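3.2 Construction de la cellule et tâche de tri

La cellule a été montrée à trois reprises à des visiteurs de l'atelier partagé de Buswood, et la première question a toujours porté sur le papier peint. Nous y répondons donc d'emblée. Les parois latérales et la paroi du fond sont tapissées d'un motif ornemental gris répétitif, choisi parce qu'un fond uni donnait, lors des essais d'octobre, des résultats flatteurs que nous n'arrivions à reproduire nulle part ailleurs. Le rouleau venait d'une fin de série. L'un des auteurs continue de le trouver élégant ; les autres s'abstiennent.

Le bâti repose sur des profilés d'aluminium rainurés. Les deux bras sont fixés au rail avant par des platines noires, face au plan de travail, de sorte que leurs enveloppes de travail se recouvrent au centre. Ce recouvrement est voulu. Il a aussi coûté deux pinces, l'une à la suite d'une erreur de signe, l'autre à la suite de la correction de cette erreur. Le rail a ensuite été repercé par Feng-yi Chiang, à qui l'on doit l'alignement actuel des platines et une note affichée au-dessus de la perceuse à colonne, que la bienséance nous interdit de citer.

Les cartes électroniques sont logées hors de la surface de travail, sous les bases. La version précédente du montage, baptisée Wolard, les plaçait derrière la paroi du fond, où elles étaient parfaitement protégées et parfaitement inaccessibles. Le câblage suit les bras en formant des boucles de mou. La longueur de ces boucles a été fixée par approximations successives, terme que nous préférons à celui d'arrachement.

La tâche retenue est un tri par couleur. Des briques de jeu rouges, vertes et bleues sont dispersées sur le plan et doivent rejoindre trois bacs alignés au fond : les vertes dans le bac bleu canard, les rouges dans le jaune, les bleues dans le blanc. Le lecteur attentif remarquera qu'aucune couleur de brique ne correspond à celle de son bac. Hsiu-ying Ko a défendu ce choix comme un contrôle expérimental ; le magasin, de son côté, n'avait plus que ces bacs-là.

Chaque essai débute par une dispersion manuelle, sans gabarit. Nous avons envisagé de normaliser ce geste, puis constaté que l'opérateur chargé de le normaliser lançait les briques toujours au même endroit. Le logiciel de commande, Anico, attribue chaque brique à l'un des bras selon la distance à la pince, avec une priorité fixe en cas de conflit dans la zone commune. Le corpus compte plus de 507 essais, dont 58 ont été écartés pour cause d'intervention humaine, catégorie qui comprend aussi bien l'arrêt d'urgence que le coude posé sur le clavier.

Les objets étrangers à la tâche n'ont pas été retirés systématiquement du plan de travail. Le protocole impose seulement qu'ils ne masquent aucun bac en totalité.
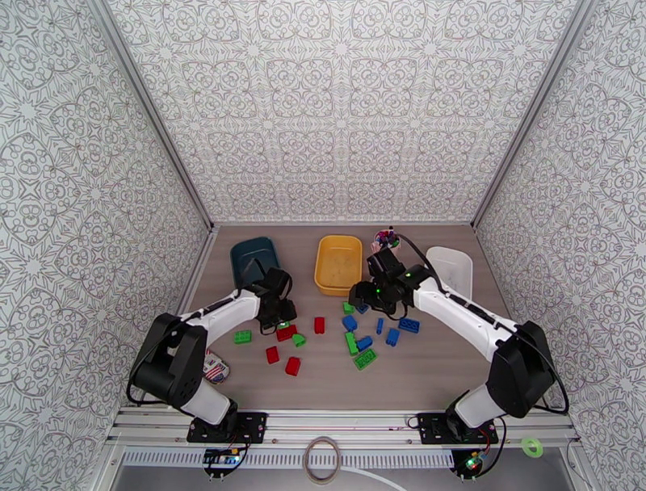
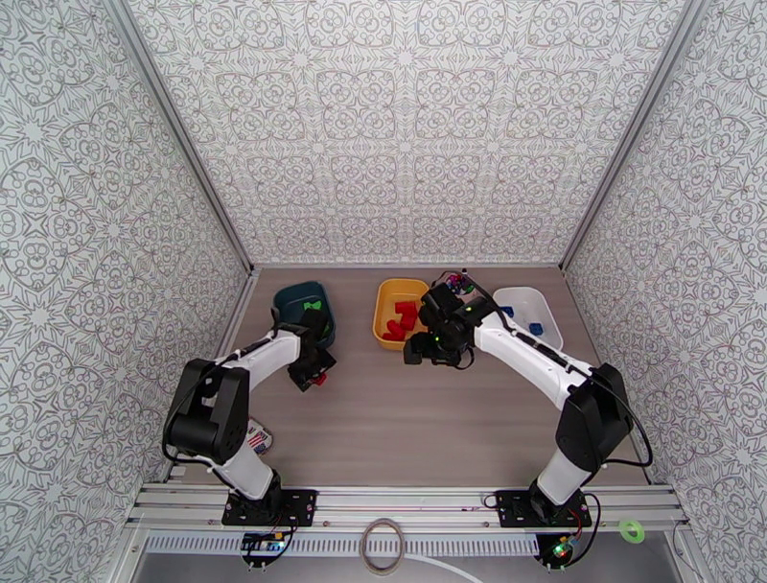
Figure 2. La cellule à deux bras : briques dispersées sur le plan de travail (première vue) ; briques rouges dans le bac jaune et cubes bleus dans le bac blanc (seconde vue).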